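Week 7 handout: Missed grasps on soft items
Ollasov course, section 3

The Storkon cell stopped on log entry 884 with a fault reading "object held, no weight." The fingers had closed, the width sensor saw something between them, and the arm lifted with nothing in the grip. It tried again 3 times before the stop.

Two things to check in your write-up:
Finger width alone was used as proof of a grasp. Thin fabric folds can pass that test for a moment and then slip.
Spills on the work surface were not part of the start check. A liquid near the item can get on the fingertips and change the friction – wipe down before you reset.

Lock out the arm before reaching in.
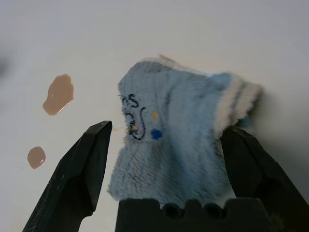
Shazia Ansari asked whether raising the grip force would have cleared the fault. It might hide it for a while, but the check would still be wrong. Add a weight reading after the lift, then test force separately.

Read the Radau notes on slip before lab.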